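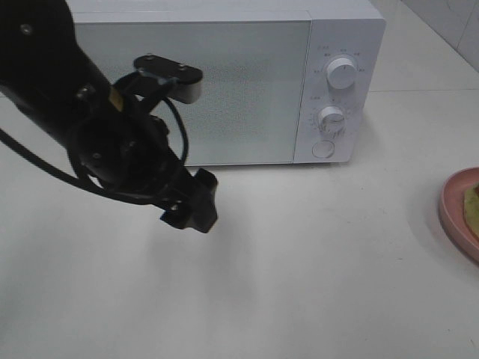

Le minuteur mécanique du four de la salle 104 n'est pas en cause, et je ne vois pas de raison de le remplacer. J'ai repris le point 2 du message d'Aarne (ticket 2205) avant de répondre, parce qu'il mélange deux défauts sans rapport : l'erreur sur les durées courtes et le chauffage irrégulier. Pour le second, il faut d'abord écarter une question qui revient à chaque fois sur la liste, celle de la grille. La tôle perforée à points fins derrière la fenêtre gris pâle de la porte est un blindage. Elle n'intervient pas dans la répartition de la chaleur, et la teinte un peu verdâtre de la fenêtre ne dit rien de l'état du four. On peut la nettoyer côté vitre avec un chiffon humide et s'arrêter là. Ni grattoir, ni produit abrasif, ni ruban adhésif sur le pourtour du joint.

Aarne Laitinen a écrit mercredi :

> Bonjour à tous,
>
> Trois remarques sur le four à micro-ondes de Metesness.
>
> 1. La minuterie sonne trop tôt quand on demande moins de deux
> minutes. Sur cinq minutes, je ne constate rien d'anormal.
>
> 2. Les plats sortent brûlants au bord et froids au centre, même
> à puissance moyenne. Est-ce que cela vient du minuteur, du
> plateau, ou de la grille de la porte ?
>
> 3. Quelqu'un propose de passer à un modèle à touches sensitives,
> comme le Cesel de l'atelier Savolainen. Je n'ai pas d'avis.
> Je voudrais seulement que l'on tranche avant la commande
> d'avril.
>
> Aarne

Point 1. Un minuteur à ressort a un jeu au démarrage. Si l'on tourne le bouton directement de zéro à une minute, le mécanisme est à peine armé et la durée obtenue est plus courte que la durée affichée. La méthode est la même que pour un minuteur de cuisine : dépasser franchement la valeur voulue, puis revenir en arrière jusqu'au repère. Essai fait hier matin au chronomètre, même tasse, même volume d'eau, porte fermée :

Réglage direct sur 1 min : sonnerie trop tôt à chaque essai.
Réglage par dépassement puis retour sur 1 min : écart négligeable pour l'usage que nous en faisons.
Réglage direct sur 5 min : rien à signaler.

Pour ceux qui réchauffent un café, la différence compte. Pour un plat, non. Je propose d'écrire la consigne sur la fiche de la cuisine, en une ligne, sans schéma.

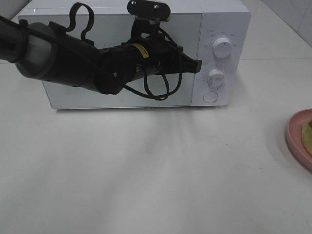 Photo : Aarne Laitinen

Une remarque d'ergonomie au passage. Les deux boutons sont blancs, ronds et placés l'un au-dessus de l'autre, dans la partie droite de la façade. Celui du haut règle la puissance, celui du bas la durée. Les inscriptions sont grises et minuscules, et à distance de bras je ne les lis pas sans lunettes. Une partie des « pannes » signalées vient à mon avis de là : on tourne le bouton du haut en croyant ajouter du temps. Le four passe alors à un autre niveau de puissance et l'utilisateur suivant hérite du réglage. Deux étiquettes, « puissance » et « durée », posées à côté des boutons et non dessus, suffiraient. Ne rien coller sur la touche ronde d'ouverture, en bas du panneau – un bord d'étiquette qui se décolle finit toujours par la coincer.

Point 2. Bord brûlant, centre froid : c'est le comportement ordinaire de ce type d'appareil avec un plat épais et rectangulaire. Vérifications à faire, dans cet ordre :

– le plateau tourne librement, sans frotter ;
– l'anneau à galets est propre et posé dans sa gorge ;
– le plat ne touche pas les parois pendant la rotation ;
– la plaque de protection du guide d'ondes, à l'intérieur, n'est ni brûlée ni grasse.

J'ai contrôlé les deux premiers points, tout est en ordre. Pour le troisième, la cavité fait 23 litres et les plats de la série Grullimum, les longs avec couvercle, accrochent dans les angles. Le plateau s'arrête, repart dans l'autre sens, s'arrête encore, et l'on obtient exactement ce qu'Aarne décrit. Il faut soit transvaser dans une assiette ronde, soit chauffer en deux fois en tournant le plat à la main. Quant au quatrième point, je n'ai pas démonté la plaque et je demande que personne ne le fasse. Pour tout ce qui est derrière la carrosserie, la règle de la liste reste la même : on ne retire pas le capot, y compris appareil débranché. Le condensateur haute tension peut conserver sa charge.

Point 3. Je suis contre le remplacement. Le clavier sensitif du Cesel demande trois appuis pour lancer une minute de chauffe et réagit mal aux doigts mouillés. Il garde aussi l'heure, qu'il faut remettre après chaque coupure, et il bipe. Deux boutons et une touche d'ouverture se nettoient moins bien, je le concède, surtout la tranche striée du bouton du bas. Un chiffon à peine humide, en tournant le bouton d'une main, puis retour à zéro pour ne pas laisser le four fonctionner à vide. C'est l'affaire de 30 secondes.

Reste l'emplacement. L'appareil est posé directement sur le plan de travail et cela convient, à condition de laisser libres les ouïes de ventilation. Pas de torchon plié dessus, pas de boîte à pain contre le flanc. Le bas de caisse est légèrement surélevé et les miettes passent dessous ; soulever à deux, ne pas faire glisser.

Sauf objection sur la liste, je clos le ticket avec la mention « réglage et usage » et je retire la ligne de la commande. Aarne, si le défaut du point 2 persiste avec une assiette ronde, indique-moi la puissance choisie et la durée, je referai l'essai avec les mêmes valeurs.

J.-P.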